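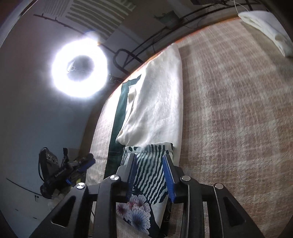

Capítulo 4
Los tejidos y la vida cotidiana

Hay un ejercicio con el que me gusta empezar este tema, y que os invito a hacer antes de seguir leyendo: cerrad los ojos y tratad de recordar la primera tela de vuestra infancia. Puede ser una manta, el mantel de los domingos, el forro de un abrigo heredado... Casi todo el mundo encuentra alguna, y casi siempre la recuerda primero con los dedos y después con la vista.

En los capítulos anteriores hablamos de las fibras – el lino, la lana, el algodón, la seda – y de cómo se convierten en hilo. Ahora toca dar el paso siguiente y preguntarnos qué ocurre cuando esos hilos se cruzan. Un tejido plano nace del encuentro de dos grupos de hilos: la urdimbre, que se mantiene tensa a lo largo del telar, y la trama, que la atraviesa de lado a lado. De las distintas maneras de cruzarlos salen los ligamentos básicos, que son el tafetán, la sarga y el raso, y de ellos deriva una variedad enorme de telas que usamos a diario sin saber cómo se llaman.

Para que todo esto no se quede en palabras, volveremos a menudo a Fludmont, un pueblo de valle que vivió de sus telares durante varias generaciones. En su época de mayor actividad, el taller Kistine daba trabajo a 13 familias, y en su libro de muestras se conservan 995 retales, cada uno con su número y una nota sobre el tinte empleado. ¡Es una lectura deliciosa, aunque la letra cueste lo suyo!

El capítulo se divide en 4 apartados. Veremos primero los ligamentos; luego, los dibujos y la diferencia entre un motivo tejido y uno estampado; más adelante, los tintes, y por último el comercio de telas entre Fludmont y el puerto de Soltden. Tened a mano una lupa y algún trapo viejo que podáis deshilachar sin remordimientos.

4.1 Urdimbre y trama

Empecemos por el tafetán, el ligamento más sencillo: cada hilo de trama pasa por encima de un hilo de urdimbre y por debajo del siguiente, y en la pasada de vuelta se invierte el orden.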